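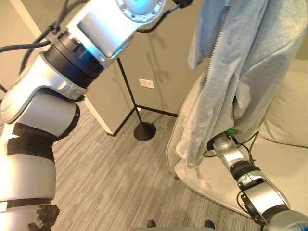 Werkstattbuch, Juli — Leihgerät »Tastimcombe« (zweiarmig), Vorführpaket Wohnzimmer

9:40 Uhr. Wir haben das Ding noch bis Monatsende, danach will Rakodley entweder Geld oder die Kisten zurück. Das Angebot liegt bei 1.475 pro Monat, Greifer inklusive, »haushaltsnahe Fertigkeiten« ebenfalls inklusive. Was eine haushaltsnahe Fertigkeit ist, steht im Prospekt auf Seite 4 und ist dort ein Foto von einer lächelnden Familie. Wir nehmen bis auf Weiteres: Kapuzenjacke vom Sitzmöbel aufnehmen, hochhalten, irgendwohin bringen, wo sie hingehört.

Renato hat gestern die Kalibrierung neu gefahren, weil der rechte Arm sich für länger hielt, als er ist. Protokoll liegt im Ordner Fakdale. Bitte nicht überschreiben, das ist schon einmal passiert und ich weiß, wer es war (ich).

Zum Aufbau: Sofa an der Wand, Garderobenständer in der Ecke, Couchtisch rechts davor. Mieczysław besteht darauf, dass der Tisch gedeckt bleibt, mit Becher und Obst. Ein Wohnzimmer ohne Kram sei ein Labor. Ich habe dagegen, dass der Becher voll sein muss, schriftlich Einspruch eingelegt, und zwar hier.
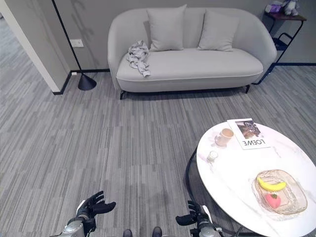 Die Kissen bleiben ebenfalls. Laut Rakodley erkennt die Software »Textilien aller Art«, und genau das ist die Schwierigkeit, denn ein hellgraues Kissen auf einem hellgrauen Sofa ist auch eine Textilie aller Art. In der ersten Runde am Vormittag wollte das System zweimal ein Kissen zur Jacke erklären. Schwelle im Segmentierer hochgesetzt, seitdem Ruhe, dafür überlegt es vor jedem Griff so lange, dass man sich einen Kaffee holen kann. Also doch ein Argument für den Becher.

11:15 Uhr. Griffstrategie. Der Prospekt verspricht »intuitives beidhändiges Handling«. In der Konfigurationsdatei heißt das dual_mode und steht ab Werk auf false. Umgestellt, neu gestartet, zweimal neu gestartet. Danach brauchbare Anfahrten. Der rechte Arm geht jetzt von unten an den Stoff, was ich für Unsinn hielt, bis mir Renato vorgerechnet hat, wie wenig Platz von oben bleibt. Beim Reißverschluss bleibe ich misstrauisch: Greift man das Metall mit, hält alles bombenfest, nur der Kraftwert springt und die Überwachung meldet Kollision. Notlösung: Grenzwert im Bereich Z-Achse angehoben. Mit Rakodley klären, ob das Garantie kostet.

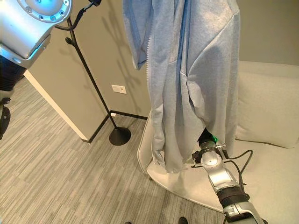

Rechter Greifer am Stoff der Jacke, linker Arm Richtung Garderobenständer. Grünes Lämpchen am Greifer an.

Mit den Kabeln am Handgelenk bin ich nicht glücklich. Die Schlaufen sind großzügig bemessen, und über einer Sitzfläche mit Kleidung darauf ist großzügig kein Kompliment. Beim Wettbewerber Bednarek laufen sie innen, dafür kostet dort schon der Anruf beim Kundendienst extra. Klettbänder bestellen, die breiten.

14:30 Uhr. 16 Durchläufe seit der Mittagspause, Tabelle im selben Ordner. Ich schreibe keine Erfolgsquote hier hinein, solange wir uns nicht geeinigt haben, was Erfolg ist. Mieczysław zählt »Jacke in der Luft«. Renato zählt »Jacke in der Luft und man erkennt noch, dass es eine Jacke ist«. Rakodley zählt laut Datenblatt »Interaktion abgeschlossen«, und das gilt vermutlich auch, wenn beide Arme aufgeben.

Was gut funktioniert, und das muss man dem Gerät lassen: die Übergabe von Arm zu Arm. Kein Zerren, kein Nachfassen ins Leere, die Geschwindigkeit passt. Wenn der Stoff einmal an zwei Stellen gefasst ist, hat man kurz den Eindruck, es wüsste jemand, was er tut.

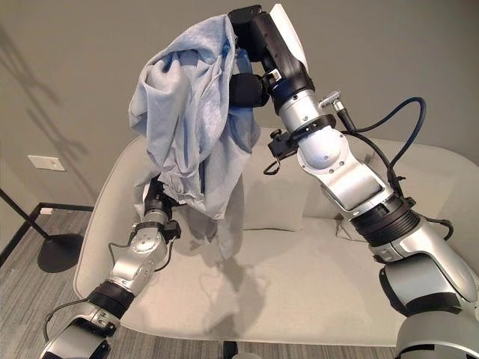 Beidhändiger Griff: rechts hoch an der oberen Ecke, links eine Falte weiter unten.

Offen:
- Ärmel finden. Das System kennt Saum und Ecke, Ärmel hält es für ein Gerücht.
- Verhalten bei dunkler Kleidung. Bisher alles hellblau, das ist geschmeichelt.
- Logdateien wachsen auf über 300 MB pro Nachmittag. Wer liest das?
- Angebot nachverhandeln. Ohne Klärung der Garantiefrage unterschreibe ich nichts.

Morgen Mieczysław an der Konsole, ich mache die Tabelle sauber. Not-Aus liegt jetzt links neben der Tastatur und soll da bleiben.

Zuletzt bearbeitet: Juli, 16:20 Uhr

Weitere Einträge
Tastimcombe: Auspacken, Fehlteile, erste Flüche
Tastimcombe: Kalibrierung rechter Arm (Renato Tan)
Greiferbacken im Vergleich, Rakodley und Bednarek
Kabelführung am Handgelenk, Sammelnotiz

Kontakt: Mieczysław Makowska, Werkstatt | © Werkstattbuch, nur für den internen Gebrauch | Nach oben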